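Chair notes: looking after molded shells with mesh inserts

The shell chairs that came with the Bradamton fit-out are due for their first full service. The work covers cleaning, a fastener check, and a decision on which units go back into the room and which are set aside for parts. This item sets out the procedure so that each floor does it the same way.

Scope

There are 114 chairs on the Bradamton list. The January check pulled 23 of them, almost all for looseness where the shell meets its support. Three had damage to the mesh border and were withdrawn. The rest were tightened and returned. Older Sheehan seating is outside this procedure and stays on its own schedule.

Cleaning the shell

Vacuum first, using the soft brush head. Grit left on the surface will scratch it as soon as a cloth is dragged across. Wipe with lukewarm water and a small amount of neutral soap, then wipe again with plain water and dry with a clean towel. Do not use scouring pads, bleach, or anything containing acetone. Solvent dulls a light grey finish, and the dull patch can't be polished out.

Scuffs from belts and bag buckles usually lift with a damp melamine sponge. Use light pressure and stop as soon as the mark is gone. The sponge is an abrasive and leaves a shiny spot if worked too long in one place.

Cleaning the mesh

Fine mesh holds dust in the weave, where a wet cloth turns it to paste. Vacuum from both faces before any water is used. Brush in line with the weave, working from the wide part of the insert toward the narrow end, and blot the water out with a dry towel. Do not press on the center of the mesh with a thumb or a tool handle to test the tension. Use the flat of the hand and compare against a chair known to be good.

Look closely at the border. Lifting starts at the tight end of the curve, where the edging has to turn most sharply. Any gap that will take the corner of a sheet of paper is a reject. Tag the chair and move it out of the seating area. 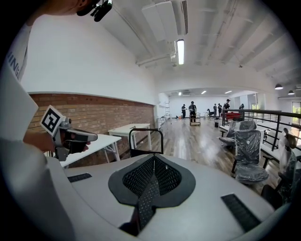

Fasteners and metalwork are checked last, with the chair on a padded table. Support the shell so that its weight is not hanging from the joint being tested. Bring each screw up by hand, then finish with the torque driver at the setting on the Ulel service card. If a screw turns without tightening, leave it alone and tag the unit. A larger screw will split the seat of the hole.

Check metal parts for chips in the finish and for play. Hold the shell still with one hand and move the metal with the other. A click counts as play even when no movement can be seen.

Recording

Enter the result in Avow against the chair number, using one of the existing codes: returned, tightened, or withdrawn. Comments go in the notes field. Please do not create new codes. Last time there were 16 by the end of the check and the totals had to be rebuilt by hand.

Withdrawn chairs should be stored upright and unstacked. Replacement inserts are ordered as a single batch once every floor has reported, so a late return from one floor holds up the order for all of them.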